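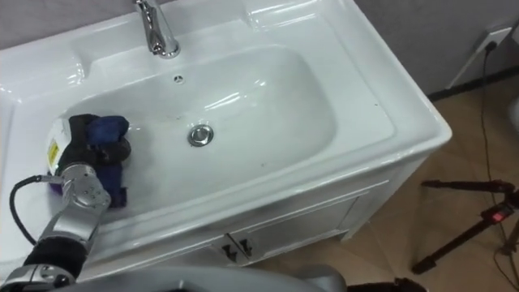
The vanity in the project bathroom, with the cloth up against the left side of the basin.

Search this site Search All projects

How Much Cleaning Does One Bathroom Sink Need?
Household Studies project report, Chung College, Millenau
29th May

So when we were told to pick "one ordinary surface in a home" for our spring project, almost everybody in my section went for the stove. I get it, stoves are dramatic. I picked the bathroom sink, partly because I brush my teeth over one twice a day and have never once thought about it, and partly because the stove people had to share degreaser.

My plan was simple. I would clean the same white ceramic sink over and over for seven weeks, change one thing at a time, and write down what I saw the next morning. I ended up with 41 cleanings in my notebook (it was supposed to be more, but spring break happened, and then I had a cold). A few of the entries are very short. One just says "fine."

The sink

It's a vanity unit, so the basin and the top are one glossy white piece sitting on a white cabinet with two doors. Chrome faucet, single handle. Round chrome stopper in the drain. There's a little overflow hole under the faucet with a metal ring around it, and I'm going to complain about that ring later, so remember it. The rim is wide and runs all the way around, and on the left it opens out into a flat shelf where people put things down. Toothpaste, mostly. Also hair ties, a phone, and at one point a bagel, which I'm counting as data.

White ceramic is great for a project like this because you can see everything on it. It's also terrible for the same reason. You finish, you step back, you feel good, and then you bend down and there's a handful of tiny dark specks on the bottom looking at you. I spent most of week one thinking I was bad at cleaning! Then I started rinsing before I wiped as well as after, and the specks mostly went. My guess is that it was grit I'd been pushing from one side to the other.

What I used

I tested three things: plain warm water, 125 ml of white vinegar mixed into a bowl of water, and a cream cleaner called Fitov that was already under the sink. For cloths I had a yellow sponge, paper towels, and a dark blue cloth that became my favorite by a mile. Dark is good. A pale cloth looks dirty after one pass and you start wanting to swap it out, and then you've got five cloths in the laundry for one sink.

I was careful with the vinegar around the chrome – my instructor warned us not to let it sit there – so I wiped it on, went straight over it with clean water, and dried it. I never used vinegar and the cream cleaner on the same day.

How I scored it

Every morning I gave four areas a score from zero to three, where zero meant clean and three meant I'd be embarrassed if my grandmother came over. The areas were the basin walls, the basin floor around the stopper, the rim, and the faucet. Yes, I know, one person scoring her own work. I asked my roommate to score it for the last week to check me and she was meaner than I was, but in the same places, so I think the pattern holds up.

What happened in the basin

Warm water alone did fine on the walls. I really didn't expect that. If the sink had been wiped the day before, water and a cloth got me a zero or a one pretty much every time, and the cream cleaner only made a difference when I'd skipped two days or more. The floor near the stopper was harder. Stuff collects right where the chrome meets the ceramic, and a flat cloth slides over the top of it. Bunching the cloth up works better, so that a bit of it gets pushed down into the gap.

Pressing matters too, more than I thought. The side walls curve, and if you just swish the cloth around it touches the fat part of the curve and skips the rest. I did better when I pushed it flat against one wall, finished that wall, and moved on to the next.

What happened on the rim 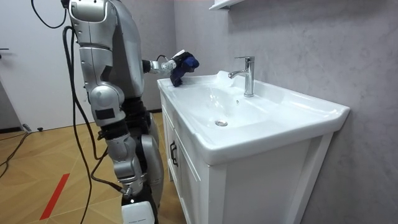
The rim scored worst of anything, and I did not see that coming. When I clean a sink in real life I clean the bowl, because that's the part with the drain in it and it feels like the dirty part. But water splashes up, people set wet things down, and none of it runs off the way it does in the basin. The back corners are the worst of it. In the back-left one, where the blue cloth is pressed down with one folded end on the ceramic, I had a score of two or three for nine mornings straight before I started doing corners first. A folded end is the way to go there, too. It gives you a firm little edge to push into the corner, and the loose part stays up in your grip and out of the way.

Then there are the molded ridges along the back edge. Who puts ridges on a sink? They look nice, and they hold a line of dust and dried water that you can't see unless you're short or sitting on the floor. Wiping along them took much less time than wiping across them. An old toothbrush was quicker still, but I only brought that in during week six, so I left it out of the scores.

The faucet and that ring

Chrome forgives nothing. It was clean after every single cleaning and spotted again by morning, whichever product I used. Drying it was the one thing that helped. A dry corner of cloth on the spout, a few seconds, and the next day's score dropped by a full point. The overflow ring is the same story in miniature, except you can't get a cloth around it properly, and by week four I was using a cotton swab and feeling sorry for myself.

If I did it again

I would start in October, when the heat is on and the bathroom dries out faster, and compare that with spring. I'd also get the second scorer in from day one. And I'd keep better track of how long each cleaning took. I have times for the second half only, and they're all over the place, because some days I also wiped down the cabinet doors and forgot to stop the timer.

What I do now at home: rinse, back corners, ridges, rim, walls, floor, then dry the faucet. It takes less time than the version I grew up with, and my mom has asked me twice to come do hers.

Comments (4)

I did the stove and I regret it. Also the degreaser ran out in week three.

Did you try leaving the stopper up overnight? Ours gets a gray ring under it if it stays down.

 Reply from the author: I left it slightly raised most of the time, but I didn't test it against keeping it down. Good idea for next year's section!

I want to hear more about the bagel.

Recent student projects
Four Ways to Fold a Fitted Sheet
Pantry Shelves in a Shared House: The Triltisberg Street Kitchen
What Lives in a Junk Drawer? 1,296 Objects Sorted
Does It Matter Which Way the Dishes Face?
Drying Laundry Indoors in a Millenau Winter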